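Drinton publica regras de convivência entre pessoas e robôs nas oficinas

12 de abril de 2024

A Drinton divulgou um conjunto de regras internas para o trabalho com robôs de pesquisa em espaços partilhados. O documento tem 18 páginas e aplica-se a todas as equipas que usam braços robóticos e mãos mecânicas fora de células fechadas, incluindo as que trabalham em projetos conjuntos com a Iltusard.

Até agora, cada laboratório seguia a sua própria lista de procedimentos. Algumas equipas exigiam a presença de duas pessoas sempre que um braço estivesse ligado; outras pediam apenas que o operador tivesse o botão de paragem ao alcance. O novo texto substitui essas listas e passa a ser a referência única para montagem, ensaio e manutenção.

A redação foi coordenada por Kyu-ri Ma, responsável pela segurança de máquinas na empresa. «A maioria das dúvidas que recebemos era sobre situações banais: onde pousar uma ferramenta, quem pode passar por trás do robô, o que fazer durante uma pausa», afirma. «As normas gerais tratam bem da máquina. Faltava escrever o que se faz à volta dela.»

Entre as principais alterações está a definição de três estados para cada equipamento — desligado, em espera e em movimento autorizado. O estado tem de estar indicado num painel junto à bancada, e só o operador designado o pode alterar. Em movimento autorizado, a velocidade fica limitada sempre que haja alguém a menos de 2 metros do braço. A passagem para um modo sem limite exige registo prévio e a área livre.

Os cabos de alimentação e de comunicação passam a ser verificados no início de cada turno. O texto pede que fiquem presos em pelo menos um ponto entre o robô e a tomada, com folga suficiente para todo o curso do braço. As coberturas flexíveis das articulações entram também na inspeção, que deve ficar assinada na folha do equipamento.

Há ainda um capítulo sobre pausas e refeições. Com o equipamento em movimento autorizado, ninguém pode comer ou beber junto à bancada. Em espera, a decisão cabe ao responsável da oficina, que deve marcar uma zona própria e mantê-la afastada de peças e lubrificantes. 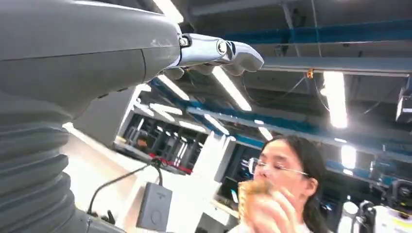
Braço robótico com mão mecânica numa oficina de teto técnico azul e cinzento.

O novo texto foi testado na oficina de Plosden durante cinco semanas. As equipas registaram as dúvidas numa folha comum, e várias acabaram por alterar a redação final. A regra sobre visitantes, por exemplo, foi simplificada: quem não tem formação entra sempre acompanhado, qualquer que seja o estado do robô.

A formação é obrigatória e dura 5 horas, com uma parte prática de paragem de emergência. A inscrição faz-se na plataforma interna Do, com o código 2410. Quem já tem certificado de operador faz apenas a parte prática.

As regras entram em vigor em agosto. Até lá, os laboratórios podem manter os procedimentos atuais, desde que os painéis de estado já estejam instalados — o material pode ser pedido ao armazém de Plosden.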